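What Happens to a Small Game Studio After the Sale?
Final project report, Media Business seminar
By Mariann Erdős

89 shares | 5 comments

I picked this topic because I grew up playing Lireo with my brother (badly, mostly on a hand-me-down laptop), and when the studio behind it got bought I wanted to know what that meant for the people making it. Lireo came out of Dreston, a tiny co-op developer that had 20 people on payroll when the publisher Ever took it over in January. I got to talk to 5 of them, and I loved every minute of it!

My question was simple: does a small team work differently once it belongs to a big one? I read patch notes, went back through the old developer blog and did my interviews over video calls, usually late at night my time.

The first thing I found was in the patch notes. Before the sale, updates came whenever they were ready, sometimes two in a week and then silence for months. Afterward they settled into a steady monthly rhythm. Players on the forum complained that the updates felt smaller, and they were, but the bug list shrank too. I made a chart of this and I'm a little too proud of it.

The second was about who decides things. A level designer told me that she used to walk over to the lead's desk and get an answer before her tea was cool. Now a new map goes through a review call with Ever's production group. She didn't hate it. She said the feedback on her last map, a harbor level called Lei, was the best she'd ever had, and that waiting for it drove her up the wall.

Money came up less than I expected. Everybody wanted to talk about testing! Dreston used to rely on friends and whoever answered a forum post. Ever has a proper test department, and one programmer got so excited describing the crash reports that we ran way over time and I had to type the last part of my notes from memory.

There are limits to all this. My interviews were only with people who stayed, and the 2 former employees I wrote to never answered. I'd also like to compare Dreston with a studio that was sold years ago, and I already have one in mind for next semester.

Comments

pixelgoat: Great read, the harbor map is my favorite too

J. from section B: can you post the chart??

tamsin_w: I'd want to hear from the ones who left.

Related
Student reports: Who pays for free games?
Student reports: A history of our campus radio
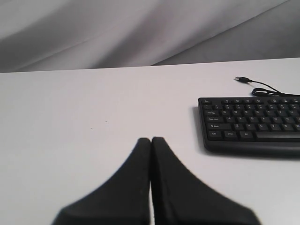 For that comparison I'm planning to start with the patch notes again, and this time I'll save them as I go.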